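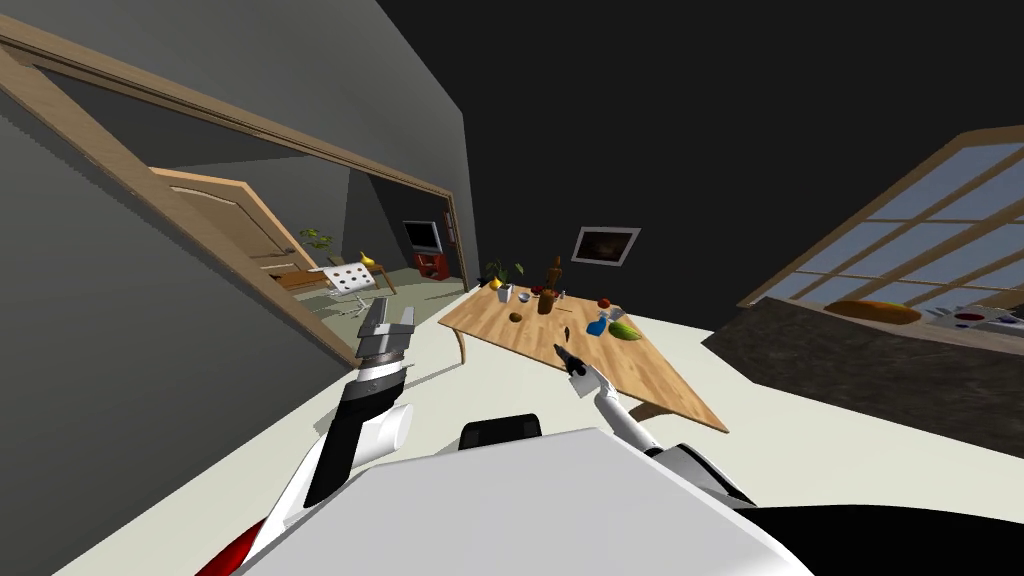 Preservative in a water-based serum, Trilex vs Ilero

Forum: Formulation and Ingredients
Thread started 01/05/2011

pipette_dreams
I make a leave-on face serum, about 80% water phase, with glycerin, panthenol, a little xanthan and 2% aloe powder reconstituted. No oils apart from what the solubilizer carries. Final pH is 5.6. All ingredients are vegan and I want to keep it that way.

I've been using Trilex at 1%. It is a blend of benzyl alcohol and dehydroacetic acid. No separation, no odor change, but my last batch grew visible specks in a bottle that sat in my bathroom since December. The other bottles from the batch look clean.

Options I see:
Raise Trilex to the supplier maximum.
Switch to Ilero (phenoxyethanol with a glycol booster).
Lower the pH.

Which would you try first?

coldprocess
Lower the pH. Dehydroacetic acid is an organic acid and loses activity as the pH goes up. At 5.6 you are asking benzyl alcohol to do most of the work. I hold mine at 5.0 to 5.2 and have no trouble with the same blend.

Also, was that the bottle with a dropper? Droppers go in and out of the product and touch skin.

pipette_dreams
Yes, dropper. The clean ones are unopened.

marigold_lab
Then you can't conclude anything from the clean ones. An unopened bottle tells you about your sanitation on filling day. An opened one tells you about the preservative.

I would drop Trilex. Aloe powder is food for microbes, panthenol is not much better, and 1% of an acid blend is marginal in that company. Ilero does not care about pH in the range you're working in. I use it at 1% in a toner with botanical extract.

coldprocess
It doesn't care about pH, but phenoxyethanol is weak on yeast and mold. Specks that you can see are more likely mold than bacteria. You'd be moving away from the thing that covers the problem.

marigold_lab
The glycol booster is in there for that reason. Read the data sheet.

coldprocess
I have read it. The challenge test on the sheet was run in a simple emulsion with no aloe and no gum. It says nothing about this formula.

marigold_lab
Neither does the Trilex sheet.

tin_and_jar
Two things before anyone switches.

1. What is the water? If it's tap or "filtered," stop there. Distilled or deionized, and heat and hold the water phase.

2. Is there a chelator in it? I don't see one listed. Sodium phytate at 0.1% is cheap, plant derived, and makes either preservative work better. Check pH again after it goes in.

pipette_dreams
Distilled, from a jug. The jug had been open a while. I heat the water and glycerin but the aloe goes in at cool down because the supplier says it is heat sensitive. No chelator.

tin_and_jar
So the ingredient most likely to carry spores is the one that skips the heat. Ask the supplier for the microbial count on that lot. If they don't have a certificate of analysis, buy from someone who does.

I'd drop the aloe for one batch. Keep everything else the same. If that one holds up in a dropper bottle you know where to look.

gelphase
Agree on the chelator, disagree on changing one thing at a time with a product other people are going to put on their faces. Change all of it (chelator, pH 5.1, fresh water, airless pump) and then find out later which part you can relax if you need to.

OP, are you selling this?

pipette_dreams
A few at a local market, planned for spring. Nothing sold from this batch. I've made 643 g of it, in 30 mL bottles.

gelphase
Discard it. Then get a challenge test before you sell anything. A plate count is not a substitute, it only tells you what is in the bottle that day.

marigold_lab
On cost: Belbridge does a 28-day challenge test for small makers. They quoted me 300 dollars per formula, and they want 50 mL per organism, with 5 organisms in the standard panel. Results came back as log reductions by day, with a pass or fail against the criteria. Turnaround was longer than they said.

coldprocess
Belbridge failed one of mine on Aspergillus at day 14. Acid blend at pH 5.4, as it happens. Passed at 5.0 with nothing else changed. That is why I keep going on about pH.

marigold_lab
That is more useful than the rest of your posts put together. Was there aloe in it?

coldprocess
Rose hydrosol, 20%. Similar problem.

stirplate
Watch the xanthan if you go down in pH and add phytate together. Mine thinned out a bit below 5. Not a failure but it ran off the hand. Arsenault sells a clear grade that held up better for me, at 0.3%. Disperse it in the glycerin first or you will get fish eyes.

Also calibrate your meter. If it is strips you are using, "5.6" could be anything from 5 to 6.

pipette_dreams
Strips. I'll order a meter and buffer.

Plan for now:
Discard the batch.
New jug of distilled water, phytate at 0.1%, pH to 5.1 by meter with lactic acid (non-dairy source, I checked).
Aloe out for the first trial.
Trilex at 1.2%, which is inside the supplier limit.
Airless pump bottles.
Challenge test once the texture is settled.

tin_and_jar
Fine. Weigh the preservative on a scale that reads to 0.01 g if your trial batches are small. Half the underdosing I see is from kitchen scales.

marigold_lab
I'd still run Ilero alongside it. Same base, split in two before cool down, one preservative in each. Costs you some packaging.

coldprocess
No objection to that, as long as both halves go to the lab. Comparing them by eye won't separate the two.

gelphase
Watch for sting with benzyl alcohol at the higher level around the eyes. I get it at 1.2, my sister doesn't.

pipette_dreams
Noted. It's labeled for face, avoiding the eye area. Does phytate go in before or after the gum?

stirplate
Before. Dissolve it in the water, then add the gum slurry.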